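June 20, 2022

Up at the shared workshop by half past eight. Caroline Mfinanga was there before me and had the kettle on and the controllers powered up, so we lost no time. My back is still sore from lifting the arms onto their mounts, and I let her do the crawling under the bench.

First job was the wiring. The right wrist has been dropping its signal whenever the forearm rolls past a certain point, and I had blamed the Urnow board for it. Caroline swapped the boards left for right and the fault stayed where it was, so I owe the board an apology. It was the plug. One of the pins had been pushed back in its shell, probably by me when I put it together in a hurry. I re-crimped it, heated the sleeve over it, and ran the roll test 14 times with no dropout. I wrote the date on a bit of masking tape and stuck it to the cable so I will know how old the repair is when it goes again.

Then calibration. Czarnecka (we named the control program after the street the workshop is on, and now I can't get used to calling it anything else) wants both grippers brought to the same reference point before it will let them run together. The left one came in fine. The right one was 4 mm off to the side and kept being 4 mm off until I noticed I had loaded the old file. Loaded the right file. Fine after that. I should delete the old file but I never do.

Had a sandwich at the window and watched the street for a bit. Then we started on the cups.

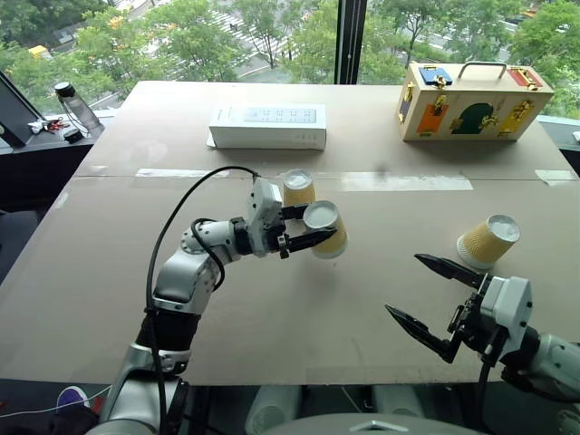
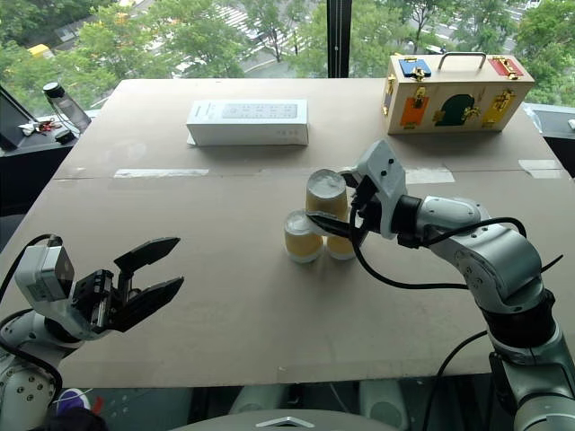 Force is what I want to sort out before anything else. Paper gives when you squeeze it, and the grippers don't know they are holding paper, so it is all down to the closing limit I type in. At the old setting a cup would fold in on itself as soon as it was lifted. I brought the limit down in small steps with one cup until it held its shape, then tried the same number on the other arm. A cup lying on its side is a different problem from one standing up, and I had the left gripper take hold of one that way, with the opening facing off to the upper left, while the right one reached with its fingers apart for another lying across from it. The pyramid is the proper test though, two cups side by side and one upside down over them, with the right gripper at the top one. The fingers take up a fair bit of room there, and the near one sits right in front of the lower right cup, so any sideways movement on the way out has to be kept away from the stack. I have put in a short straight retreat before the wrist is allowed to turn. Caroline thinks it should be longer. She may be right, but a longer one brings the elbow near its limit and I would sooner not deal with that this week.

The cardboard over the bench can stay for now. It is flat enough, it saves the tabletop, and it is easy to write on. I do want to redo the seam, as the packing tape catches the light and the vision part of the program sometimes thinks it has found an edge. Matte tape would do it. There is a roll of the good stuff at home in the drawer with the tap washers.

We did not get to the latch box. I had it out at the back with its coloured doors ready to go, but the latches need a lot more from the fingertips than cups do. I looked at the padding from Osex and the sample is too thick, so the fingers would not close on anything small. Stalolent do a thinner one in grey and I will put in an order tonight. Ten pads should be plenty, allowing for the ones I cut crooked.

Went through the log after lunch. It stands at 3,731 lines and most of them are warnings of the same kind, about the left arm's supply voltage dipping at the start of a move. It never dips far. Caroline wants to put the arms on separate supplies and I have no argument against it apart from the money. She has a spare one in her garage that may do, and she will bring it next time if she can find it behind the canoe.

Talked a little about the open day in October. She would like both arms doing something together that kids will stop and look at. I said let's get through the summer first. We agreed to keep the cups as the thing to show and treat the latch box as extra.

Packed up at four. Parked both arms, shut off the power at the wall, wiped down the bench by the sink and washed the mugs.

To do: order pads. Matte tape. Move the retreat distance into the settings file so I can stop editing it by hand. Ask about a second key to the workshop. Back up the calibration, the new one, and throw out the old one.

Rain on the way home. Leftover soup for tea and an early night.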